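Paper cups: store them mouth down or mouth up?

gilmar_c
2018-06-21
Hello all. I help with the drinks corner at our workshop in Nokville, and we have a small dispute. I keep the white cups in a stack with the bottoms up, in a round brown holder. My colleague Janaína wants them mouth up, like the single beige ones we also use.

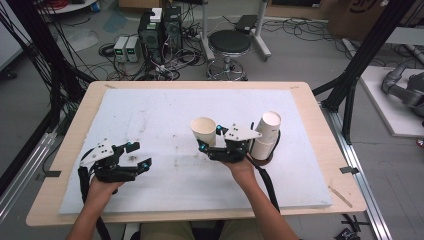

My reason is dust. The floor is concrete and every time somebody walks, a little of it goes up in the air. Is there any rule for this?

Josué_R
Bottoms up, always. But wipe the surface first, or the rim is touching whatever was there before.

lanz39
I do not agree with Josué. The rim is the part that goes to your mouth, so why put it down? I leave mine in the plastic sleeve, open at one end only — never had a problem in 6 years.

gilmar_c
The sleeve is fine at home, but with us it gets torn in one day. Also people pull out 5 cups when they want one.

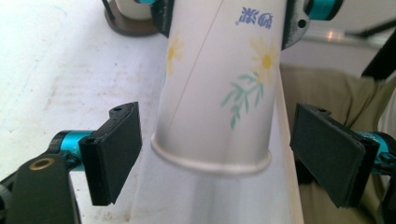 Janaína has one more argument, and it is about looks. She says a nice print should be seen the right way. With the daisy cups I must admit she has a point, because upside down the flowers stand on their heads and so does the blue 奶茶. I still prefer clean to pretty.

Gervásio M
Do you serve milk tea in them, or only coffee?

gilmar_c
Both. Tea in the afternoon.

lanz39
Then buy a tube holder with a lid. Mine is from Tridano and I paid 10 for it. It takes them either way up.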